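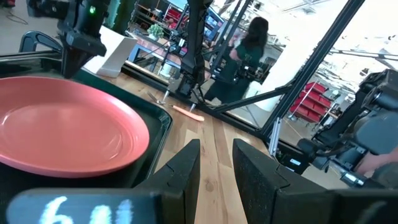

Landlord wants the security deposit for "carpet aging." Is that a thing?

Posted in Renting & Roommates by halfpackedbox

I moved out of a one-bedroom in the Guladetti building at the end of March after living there nine years. Nine years, same carpet. It was beige when I got there and I would describe it now as beige with experience.

I cleaned before I left. I mean really cleaned, behind the stove, inside the little track the closet door runs in. I rented one of those carpet machines and went over everything twice. I have the rental receipt. The woman from the management company (Strebel) walked through with me, said "looks good," and took my keys.

Then I got a letter. They're keeping $1,214 of my deposit. The itemized list, and I'm using "itemized" generously, says:

Carpet aging, whole unit
Paint refresh
Nail holes (51)
Admin

So somebody went around and found 51 nail holes. I hung a lot of small frames, I'll own that. But I filled them all before I left, so I'd like to know how they found them. "Admin" has no explanation at all. It just sits there at the bottom with $34 next to it.

The original deposit plus pet deposit was more than that, and they did send me the rest, so they're not keeping everything. I never had a pet. I paid the pet deposit for a cat I was planning on, and then the cat didn't work out.

Can they charge me for carpet getting old? Do I call them, write them, or go straight to small claims? I've never done any of this and I would like to not get a reputation with landlords, if that's something a person can get.
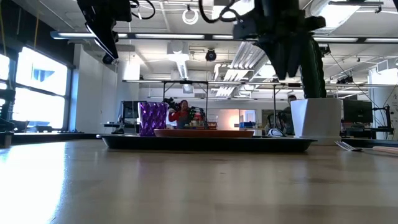

One more thing I should mention. I have my move-in checklist, but only my half of the carbon copy, and my half is mostly a rumor. You can make out "stain by window" and something that is either "OK" or "01c." I do have a few photos of the living room from the week I moved in, mostly of a couch being assembled badly, but the carpet is in them.

tidewater_tess
Member, Renting & Roommates

No, they can't charge you because time went by. The term you want is "ordinary wear and tear," or "normal" in some places, and pretty much every state has some version of it. A carpet gets walked on. That's what you were paying rent to do.

The part that helps you most is how long you were there. Carpet is treated as having a useful life, and in a rental that usually gets put somewhere between five and ten years depending on the quality and on who's deciding. Even if you'd set fire to a corner of it, the landlord would normally only be owed whatever value was left. If it was already in the place when you arrived, and it sounds like it was, there may be nothing left to owe. Ask them what year it was installed. Ask in writing. I've watched this one question make a carpet charge vanish.

Paint is the same idea with a shorter clock. After nine years they were going to repaint if you'd lived there as a ghost.

Nail holes are murkier. A few small ones from hanging pictures usually count as normal wear. Fifty-one is a number somebody could make a face at. But you filled them, and if they were repainting the walls anyway I'd want to hear what the extra work was. I would dispute it and not be heartbroken if that's the one you compromise on.

As for what to do, in order:

Look up your state's security deposit law. Your attorney general or state housing office probably has a plain-English page. Check how many days they had to send the list, because if they were late, in some states they lose the right to keep any of it. Check the postmark too, if you kept the envelope. Please say you kept the envelope.

Write a letter. Keep it short and boring. Say which charges you dispute, ask for the carpet's install date and copies of receipts or invoices, say what amount you want back, and give them a date to answer by. Fourteen days is common. Send it certified and keep a copy.

If they don't answer or the answer is silly, file in small claims. The fee is usually modest and you generally get it back if you win. A number of states let you ask for double or triple if the landlord kept the money in bad faith, and it does no harm to mention the statute by number in your letter. Property managers know that number.

And use the couch photos. Print them. A bad photo with a date on it beats a good memory.

Gumness
New member

just dont pay them

tidewater_tess

They already have the money. That's what a deposit is.

Gumness
New member

oh. then yeah thats tougher

oldradiatorguy
Regular

I managed a small building for a good while, over in Ernalitz, so let me give you the view from the other side of the clipboard.

Most of these lists aren't written by anyone who's mad at you. There's a template. The template has carpet, paint, holes and admin on it, and whoever fills it in fills it all in, and most tenants grumble and move on. A polite letter that asks for receipts puts you in a very small group, and the cheapest way to deal with that group is to mail a check. I've mailed those checks.

Two things I'd add to the answer above. First, you mention the walk-through. If she said "looks good" out loud and it's nowhere on paper, put it in your letter anyway, with the time of day if you remember it. They may not argue. Second, read your lease for the admin fee. If it isn't in there, I'd put that down as disputed too, even though it's small. I have seen a judge get more worked up over a little mystery fee than over the big number.

Don't cash the partial check until you've looked at both sides of it. Usually cashing it is fine, but if there's anything on it like "accepted as full payment," hold off and ask a tenant clinic first. Most counties have one and a lot of them are free.

On the reputation thing, there's no secret list of people who wrote a letter. Small claims cases are public, so a future landlord could in theory go digging, but suing to get a deposit back reads very differently from being evicted. I rented to a guy who'd taken his last landlord to court. He paid on the first of every month and labeled his breakers.

halfpackedbox

Thank you both, and thanks Gumness for the support. I kept the envelope. It was holding my place in a cookbook. Postmark is readable, now I'm off to count days. The check has nothing on the back and "dep. refund" on the front, so I think that's okay, but I'll call the clinic in the morning before I do anything with it.

Letter's half written. I've taken out the sarcastic part about the ghost.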